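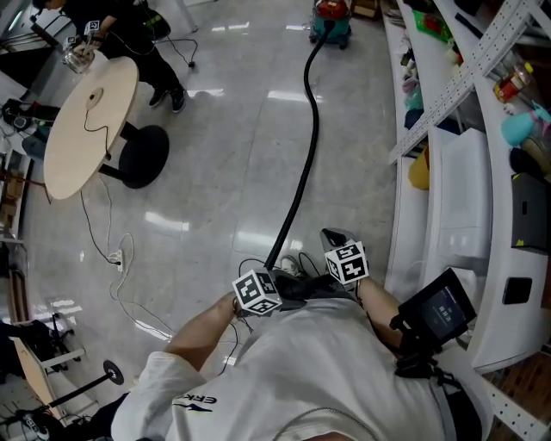
Vacuum out on the tiles, hose uncoiled, round table to the left.

Saturday job, though I did it early in the end so as to have the afternoon. Up at the usual time, porridge, drove over to the unit at Brosthorpe. Dull morning, drizzle on and off. The car park was full of leaves again and they come in on everybody's shoes, which was half of what I had to clean up.

I had written a list last night and then left it on the hall shelf, so I worked from memory. Floor, table, kettle, bins, the cupboard if there was time. There was not much time for the cupboard.

Started with the floor. The pale tiles show everything. Under the overhead lights they have a good shine on them and from the door you would say they were clean, but get down low and look across and there is grit all along the joins. I went round with the wide broom first and got a fair heap by the door, mostly leaf and dust, a few screws, one pen lid. I kept the screws and put them in the jar.

Then the vacuum. It is the one with the red top and the teal body that we bought in April, and I still think it was a good buy. It runs on small casters and follows well enough if you pull it in a straight line. Round corners it tends to tip, and I have got into the habit of walking back and lifting it. The hose is long, longer than on the old one, and you can leave the body standing in one place and do a good stretch of floor before you need to shift it. The old one had a short hose and you were forever dragging it into your own heels.

I emptied it before I began. Last time I forgot and it lost its pull halfway through and I spent a while with the hose over my shoulder looking for a blockage that was not there. Emptied it into one of the 60 litre sacks outside the back door, upwind, and still got a certain amount down my jumper.

Did the long side first, then across the middle, then the end by the door. The edges are slow. There is a narrow nozzle for them, and I could not find it, and then found it in the box with the extension leads. It does a better job on the joins than the wide head does, but you have to do it bent over and my back was telling me about it by ten o'clock. Stopped and walked about for a bit.

One thing to remember for next time is the flex. I plugged in at the far socket and it was in the way the whole morning. The socket nearer the table would be better, but the kettle is usually using it. I might ask whether we can have a double put in on that wall. I asked once before, at the old place in Parik Street, and it took so long that we moved before it was done.

After the vacuuming I mopped the end by the door. Used the Monder floor cleaner, the one in the flat bottle, two capfuls to the bucket. The label says three but three leaves a film, and on a shiny floor a film shows worse than dirt does. I have tried it both ways. I changed the water once. It should have been twice, really, but the tap in the back is slow to fill a bucket and I was cold by then.

The mop head needs replacing. It has gone thin on one side and it leaves strings behind. I have written that on my hand as I had no paper.

Mid-morning I stopped for a cup of tea and ate the sandwich that was meant for lunch. Cheese and pickle. The tea was the Chambi, which somebody brought in a big bag a while ago and which we are all still getting through. It is all right if you leave it long enough. I would not buy it myself.

Then the bins. Two were nearly full and the one in the back only had paper in it, so I tipped that into another and saved a sack. Flattened the cardboard and carried it round to the cage. The cage was locked and I had to come back for the key. The tag says 213, and has never said anything else, and I have no idea what the number refers to. There are no other keys on the ring with numbers.

The rain came on properly while I was round there. Came back in with wet shoes and walked straight across the bit I had mopped. Did it again. 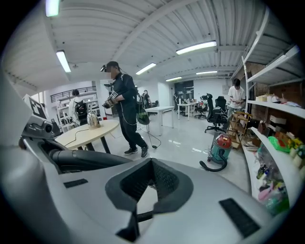
This page was last changed on October 31, 2020.

The table took longer than I thought. It is the round one with the light wooden top, on the black leg, and it does for everything: tea, post, tools, coats if you let people. The kettle stands on it, the shiny silver one, with its cord lying over the top. I have never liked the cord there. It is always in the way of a cloth and there is always a line of crumbs against it.

I unplugged the kettle and lifted it off and wiped the whole top down with warm water and a bit of washing-up liquid, then dried it with a tea towel. There were tea rings that had been there a good while. Most came off. One by the edge has gone into the wood and I do not think it is going to shift without sanding, and I am not sanding it. I tried a bit of bicarbonate on a damp cloth as my mother used to and it made the ring lighter, but it is still there if you know where to look. The wood looked dry afterwards. At home I would put some oil on it. I might bring the bottle over next time, if I remember to do it last thing so that it can soak in overnight with nobody leaning on it.

Did the base as well, which I suspect had not been done since we moved in. It is surprising how much fluff gathers on a table foot. A damp cloth and an old toothbrush for where the leg goes in.

The kettle itself I did last. The outside is easy enough, a wipe and a rub with a dry cloth, and the fingermarks are back as soon as anyone makes a drink. Inside it was furred up. The water at Brosthorpe is hard, harder than at home, and if you leave it a month you get bits floating in your cup. I half filled it with water and the rest vinegar, boiled it, and left it to stand while I did the window ledge. I put a note on it saying DO NOT DRINK in capitals. After that I tipped it away and boiled it with plain water and tipped that away as well, and then did it once more to be certain. It still smelled slightly. Had a cup from it later and could taste something, but it may have been the Chambi.

Window ledge: dust, a dead wasp, somebody's glasses case with no glasses in it. Put the case on the shelf by the door where lost things go. There is quite a collection on that shelf now. An umbrella, a glove, a lunch box I would rather not open. I will give it until Christmas and then it all goes.

Looked at the cupboard. Took out the top shelf and put it back tidier. We have far too many cloths and hardly any bin sacks. Also a tin of paint for walls we no longer have. The lower shelves can wait. I did find the spare plug for the sink, which I had been certain was thrown out, so I have put it in the drawer with the teaspoons.

It is a big room to keep clean for its size of cupboard. With the white ceiling it is light enough even on a day like this one, and that helps with seeing what you are doing, but it also means you see what you have missed. I missed the corner behind the door. Noticed it with my coat on and left it.

Finished with some 2 hours of daylight left, which was what I had wanted. Wound the hose round the vacuum and put it away upright. I had to wind it twice, it springs off if you start from the wrong end. Hung the mop outside the back door under the bit of roof to drip. I hope I remember that it is there.

Things to get:
Mop head, the screw-in kind
Bin sacks, large
Washing-up liquid
White vinegar, used the last of it
New sponge, the old one is finished
Oil for the table top (bring from home)
Tea, something other than Chambi

Went home by the top road as the bottom one had water across it near the bridge. Bought a loaf and some sausages on the way. Back aching in the evening, hot bath, and in bed with the library book well before ten. Read four pages and put the light out.

Must ask about that socket.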